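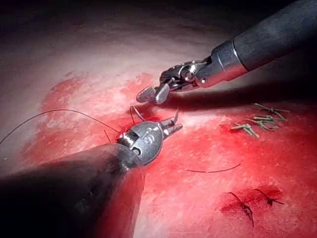 Suturing practice pads: staining, glare and thread choice

gurlow_bench
Posted 09:12

I have been running the same flat pads for suturing practice since April and I am trying to settle two points before I order more. First, whether the red fluid is worth the trouble. Second, thread colour. I use a thin dark suture because it stands out on pale areas of the pad. Once the red has spread, the contrast drops and I lose the strand where it lies flat.

Pads are Flader, the plain sort with no printed incision lines. Fluid is Reltton concentrate diluted to 300 ml. I apply it with a syringe and leave the excess where it falls.

tarn_six
Posted 09:40

Leave the fluid out until the stitching is consistent. It adds nothing to needle handling, and it gets into everything. We went through 6 pads in one session with it and 2 in the next without.

oxbowline
Posted 10:05

Disagree with tarn_six. A dry pad teaches people to rely on seeing the thread against a clean background. Stain it from the first session and they learn to follow the strand from the tips outwards.

On colour: dark is correct. Undyed thread picks up the red and vanishes. If you are losing a dark strand, the problem is more likely lighting than dye. Turn the lamp down and move it to one side. Wet surfaces give you a highlight exactly where you are trying to work.

gurlow_bench
Posted 10:31

Lamp is overhead and at full. I will try it lower. I do get a shadow from the upper instrument as well, which falls on the pad beside it.

tarn_six
Posted 10:48

The shadow is useful. It is the best cue you have for height above the pad. I would not light it out.

oxbowline, I take the point about background, but most of the failures I see in beginners are slack thread. They pull a long loop across the work, then fish about for the tail. That happens on a clean pad and on a filthy one.

pell_mell_2
Posted 11:20

How long are you cutting the thread? We use 300 mm for a running stitch and much less for single knots. Anything longer ends up draped over the side of the pad and snags.

gurlow_bench
Posted 11:34

Full length from the packet. That may explain a good deal.

oxbowline
Posted 11:52

It would. Cut it down.

Also watch where the thread sits when it passes between the jaws. Near the tip you can let go and regrip cleanly. Back towards the base it tends to wedge, and then you are opening and closing the jaws to shake it free.

joubert_spares
Posted 13:15

A note on cleaning. Red concentrate dries in the joints behind the jaws and stiffens them. Rinse in lukewarm water the same day, work the jaws open and shut under the surface, then dry with a lint-free cloth. Practice instruments only – anything for clinical use follows its own procedure.

The pads do not come clean. Washing lightens them a little and softens the top layer, so the next stitches tear out. I keep stained ones for knot work and start cuts on new ones.

pell_mell_2
Posted 13:42

Seconded on the tearing. For what it is worth, we halved the strength, so 600 ml from the same measure of concentrate. Still red enough, and it wipes off the bench.

tarn_six
Posted 14:03

Or use none, as I said.

gurlow_bench
Posted 16:27

Lamp lowered and moved to the left, thread cut to 300 mm, fluid at the weaker dilution. The strand is easier to follow on the stained side. Glare on the metal is no better – I still get a bright line on the collar behind the jaws. Has anyone tried a diffuser over the lamp, or does that lose the shadow tarn_six wants kept?

oxbowline
Posted 16:50

Tracing paper, single sheet, clear of the bulb. The shadow goes soft but you keep it.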